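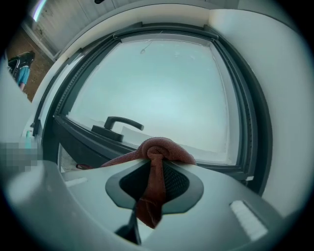 Leave us some seam allowance

By Etornam Korletey
October
7 min read

I alter stage clothes for a living. Most of what comes through my door was bought new within the past couple of years, and most of it can't be altered properly. My argument is that anyone who sells a costume at a serious price should leave enough cloth inside it for somebody to let it out later, and should say on the listing how much they have left.

Seam allowance is the strip of fabric between the stitching and the cut edge. On an old theatre bodice you might find an inch at each side seam, and two inches at the centre back. On the costumes I see now it's usually a quarter of an inch, overlocked, with the excess trimmed away. Once it has been trimmed it can't be put back. If the wearer gains an inch on the waist, or the show is recast, the only choices left are panels, gussets or a new bodice.

The dress that set me off on this was a Flivia, a long fitted stage gown with a beaded front and a split to the knee. A singer in Binton had paid £1,031 for it, including postage, and had worn it for one season. She wanted it a little bigger through the ribs, which ought to be an afternoon's work. I opened the lining and found nothing to work with. The side seams had been sewn, cut back to the stitching and bound. The binding was very tidy. I could have admired it if I hadn't been trying to find half an inch of satin.

In the end I put a narrow panel down each side in a cloth that nearly matched. It took me most of a week, as the beading ran right across the seams and had to come off by hand and go back on by hand. She paid more for that than she would have liked, and I charged less than I should have. Under her arms the colour is very slightly wrong. It doesn't show from the stalls, but she knows it's there.

I don't think the people who made that gown were careless. The stitching was good, the beads were properly knotted, and the zip was a decent one. They had made it to fit one set of measurements on one day, and that is how almost everything in this trade is now sold. The buyer sends in bust, waist, hip and torso, or picks a line on a chart, and gets a garment that matches those numbers. "Made to measure" sounds like the best thing a costume can be. For a wedding dress it may be. For something you intend to perform in for five years, being right on the first day is only part of the job.

Performers change size. They have children, get ill, get better, train hard for a part and then stop. Their ribs expand when they learn to sing properly, and I have had more than one client go up two inches round the back from singing lessons alone. Costumes also get passed on. A showgirl set will be sold to somebody in another town, then lent to a friend, then bought by a dance school. A leotard can be forgiving about this, being stretchy. A boned bodice can't be.

The usual answer is lacing. Makers say that a corset back gives you room either way, and so it does, up to a point. I like a laced back and I put them into things myself. But lacing only moves the size at one place. If you open the back by three inches, the side seams swing round towards the spine, the bust cups drift apart, and any pattern in the beading that was meant to sit on the hip ends up behind it. The bones then press where they weren't meant to. A laced back is good for the difference between a Monday-morning waist and an after-dinner waist. It doesn't replace letting out the sides.

The other answer is cost, and I take that one more seriously. Extra allowance uses extra cloth, and brocade and silk satin are dear. It also makes the inside bulkier, and makers worry, quite fairly, about customers looking at the inside and thinking it unfinished. So let us work it through on an ordinary bodice. Adding an inch at the two side seams and the centre back doesn't use a great deal of cloth, and it often comes out of the part of the width that would have gone in the bin anyway. The real cost is in the finishing. A wide allowance has to be pressed open and caught down so that it lies flat, and that is hand work. I'd put it at an hour for somebody who does it regularly. On a cheap fancy dress outfit that hour would be absurd. On a gown at the Flivia's price I can't see the objection.
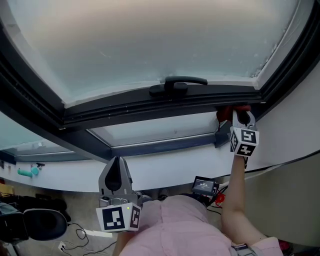 According to Malachy Dolan, I have this the wrong way round: customers choose with their eyes, a bulky seam shows up in every photograph, and a maker who leaves an inch inside will lose the sale to one who leaves none. He told me so at some length over the cutting table, and he has sold far more costumes than I ever have, so I've tried to give it proper thought.

He is right that a badly handled allowance shows. You get a ridge down the side, and under stage light a ridge looks like a mistake. But a well-handled one doesn't show, and the proof is hanging in every hire store in the country. Uvano, where I did my first years of repair work, had bodices that had been let out, taken in and let out again so many times that you could read the old stitching lines like rings. They still looked sharp from the front. The cutters allowed for it from the start. They clipped the curves, put the bones in channels on a separate lining instead of through the seam itself, and stopped the trimming short of the side so it could be lifted without unpicking the whole front.

That last point matters as much as the cloth. If I could change only one habit among costume makers it might be this one. Beading or sequin trim that runs unbroken over a side seam turns a small job into a large one. Stop it half an inch short on each side, then bridge the gap with a separate motif sewn on last. It looks the same, and when the time comes you take off one motif and there is your seam.

Some firms do manage it. Urbonaitė, who make for ballroom, leave a good allowance in the back panels and tuck a little bag of spare stones and a strip of the main cloth into the lining. I nearly cheered the first time I found one. The spare cloth was no bigger than an envelope, but it came from the same dye lot, and anybody who has tried to match a red bought three years ago will know what that's worth.

What I'd like is fairly dull. I would like a line on the listing, near the size chart, saying how far the garment can be let out and where. "Side seams, one inch each. Centre back, none." It would take up less room than the washing instructions. Buyers who don't care could skip it, and buyers who do would have something to compare. At present they have no way of telling two bodices apart on this point until somebody like me has the lining open, by which time the return period is long gone.

I'd also ask buyers to put the question before ordering. Send a message and ask how much is left in the side seams. If the maker doesn't know, or tells you it won't be needed, take that into account. If you're having something made from scratch, ask for the allowance in writing and expect to pay a bit for it. And if you already own a costume and want to know where you stand, turn it inside out in daylight, find the side seam at the waist and feel for the edge of the cloth through the lining with your thumb. If you can feel a flat strip as wide as the thumb itself, you're in luck. If it's a thin hard cord, think twice before lending it to anybody larger than you.

The Flivia is going back to work in the spring. I have left as much inside the new panels as I could fold in, so whoever opens it next will find something there.

3 comments

Pauline
The bit about trim running over the seam is spot on. I do majorette costumes and last year I unpicked sequin braid from five of them to gain half an inch each. Never again. I now charge by the hour and say so before I look at it.

stagedoor_k
Agree in general but I think you're hard on lacing. For a troupe that shares costumes every night there's no time to resew anything, and lacing with a modesty panel is what gets people on stage. Do you have a view on hooks with two rows of eyes? We've used those with fair results.

Etornam Korletey
Two rows of eyes is fine, and I'd take it over a zip for shared costumes. Put the second row on a strip of its own so you can replace it when it pulls. The outer row always goes first.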